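T-slot table

From the Saltmont Workshop Encyclopedia, the hobby section

A T-slot table (you'll also hear slotted bed, grooved plate, or just "the bed") is a flat metal work surface with long parallel grooves running through it. Cut one across and each groove looks like an upside-down letter T, narrow at the top and wider underneath. The head of a bolt or a nut slides along in the wide part and can't pull up through the narrow part, so you can clamp something down nearly anywhere along the groove. I've been using them for years and I still think it's one of the nicest ideas in the whole shop!

I wrote the first version of this entry after moving my bench gear into the shared shop at Etstead, where there are several beds of different ages and everybody has an opinion about them. So take the general stuff as general and the rest as mine.

Materials

The big old ones on milling machines are cast iron, heavy as anything, and they stay flat if you treat them kindly. Smaller benches and light frames mostly use extruded aluminum, which is cheaper, doesn't rust, and comes as planks you bolt side by side until you have the width you want. The bed I use most came as a kit from Girka and weighs a fraction of what the iron one does (my back is grateful). The trade is that aluminum dents and scratches more easily, and a wide plank can flex if you don't support it in the middle.

Slots and spacing

The two numbers to check before you buy are the slot width and the spacing between slots. Mine are 25 millimeters apart, center to center, which suits small parts nicely. Wider spacing is fine for big castings but maddening if you're trying to hold down something the size of a matchbox. Nuts are sold to match the slot, and no, the ones from your other table probably won't fit. I have a jar of those.

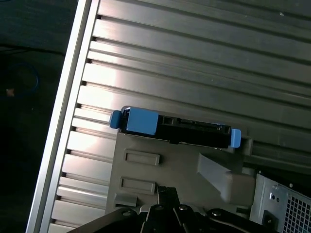 Can you set small plastic parts straight on the slats?

Small plastic parts sit fine on bare slats as long as they're long enough to bridge a groove, though anything really tiny is better off on a flat board or in a tray.

Edges

Plenty of aluminum beds are finished with a rail along the side. It stiffens the whole thing, and if it has its own channel you can hang stops and brackets from it. I like to line up a fence against the rail first and measure everything else from there.

Cleaning

Grooves collect everything: chips, dust, washers, the screw you gave up on. A stiff narrow brush pulled along the slot does most of the work, and a vacuum gets the rest. Please don't use compressed air, it just fires the chips at whoever is standing at the far end. I wipe aluminum with a barely damp rag, and iron gets a little oil afterward.

Cost

I paid 700 for my kit with the hardware included, and a used iron table of the same footprint was listed at more than 3,000 before delivery. Kahraman sells single planks too, handy if you only need a strip along the back of a bench.

See also: hold-down clamp, fixture plate, bench vise

Last edited Jan 9, 2023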